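Fesex overnight bag, 22 litre. Took it on the train to Ritchie for two nights in December, then a few more trips after. Paid 94 dollars, on sale.

Good size. Fits under the seat - just. Front pocket took my tickets, charger, book and a squashed muffin. Shoulder strap is comfy enough, even on the long walk from the station to the hotel (lift was out, of course).
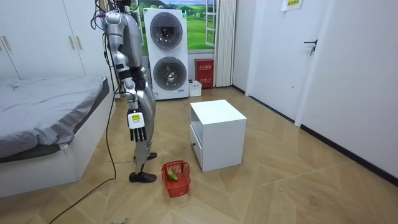
Tahira Butt

Grey colour hides the dirt well. Zip is the weak spot, it catches on the lining evry time I rush. No bottle pocket either, so I carried mine the whole way.

Weighs 780 grams empty - fine by me. Would I buy it agian? On sale, yes. Full price, probly not. Four stars.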